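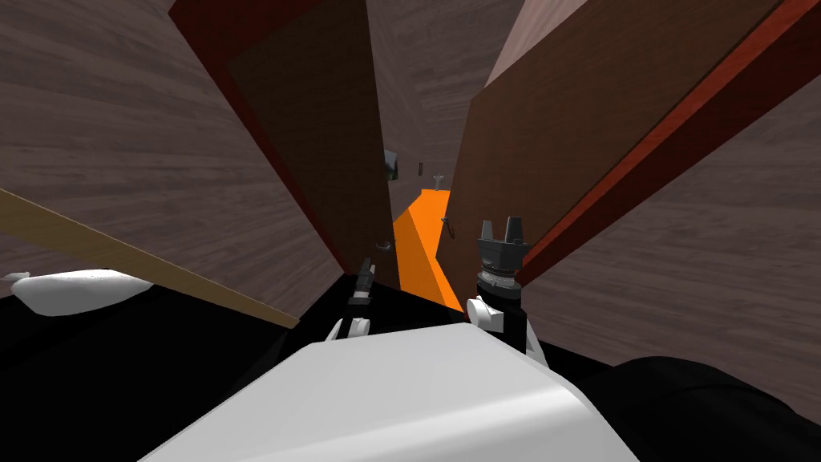
One reader of the last handout wrote in that a bridge closure is a traffic problem and belongs to the traffic office, so why give it a whole unit in a course on city services? A fair point to start from. The traffic office draws the detour. It does not run the buses, collect the trash, deliver the school lunches or send the fire trucks, and all of those cross the bridge too.

Home Units Readings Assignments Contact

Local Services and Public Works
Unit 7: Closing a bridge
Handout, 15 October 2025

Background to the case

The Zwane Street bridge connects downtown Zuston with Didora, the neighborhood on the east bank. It has one lane each way and a sidewalk on the north side. In July an inspection found corrosion at the bearings, and the city closed the bridge to all vehicles the same afternoon. The sidewalk stayed open. The closure lasted 21 days.

Over 2000 vehicles used the bridge on a normal weekday. The signed detour ran south by the river road and back up through the Oltel plant gates, where trucks were already turning in and out at shift change.

Planned and emergency closures

A planned closure has a start date, a permit and a notice period. Signs go up ahead of time, bus riders are told at the stops, and businesses can move their deliveries. Most of the work is done before the barriers arrive.

An emergency closure reverses the order. The barriers go up first and the notices follow. In the Zuston case the first public message went out after the evening rush had begun, and many drivers learned of the closure when they reached it. The message gave the street name but left out the detour.

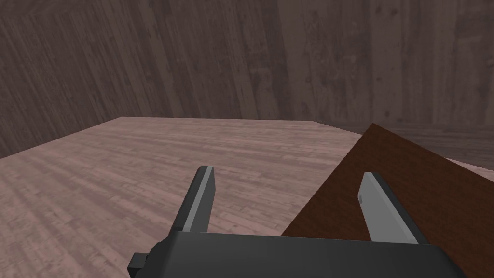

Who decides that a bridge has to close at once?
In Zuston the city engineer makes that decision on the inspector's report, and the council is informed afterward. Other cities require a second signature from the public safety department. Check the local code before you write about a case.

Effects on services

Fire and ambulance. The Didora station covers the east bank, but the ladder truck is kept downtown. For the length of the closure the city moved the truck to the east side overnight and brought it back each morning. Crews had to be reassigned to match.

Buses. One route crossed the bridge. It was split in two, with riders walking over the sidewalk between the halves. This worked for many commuters and badly for people with wheelchairs or heavy bags. A shuttle van was added in the second week.

Trash and recycling. Collection in Didora ran late for the first few rounds. The trucks unload on the west bank and every trip now included the detour.

Shops. The city received 136 written complaints, many of them from businesses on the east side of Zwane Street. Several asked for signs saying that shops were open. The signs were approved, but they went up only a few days before the bridge reopened.

Points to note

– A detour drawn for cars may not suit buses or trucks. Turning space and weight limits need a separate check.
– Keeping a sidewalk open is a service decision as well as an engineering one. Find out who made it.
– Costs land in different budgets. Overtime for the fire department does not show up in the bridge repair account.

Before the next class

Read the inspection summary and the council minutes in the Unit 7 folder. Write one page on the first public message: what it said, what it left out, and which office should have sent it. Bring a printed copy of the detour map – the one in the minutes, as the version in the summary has the river road marked one-way by mistake.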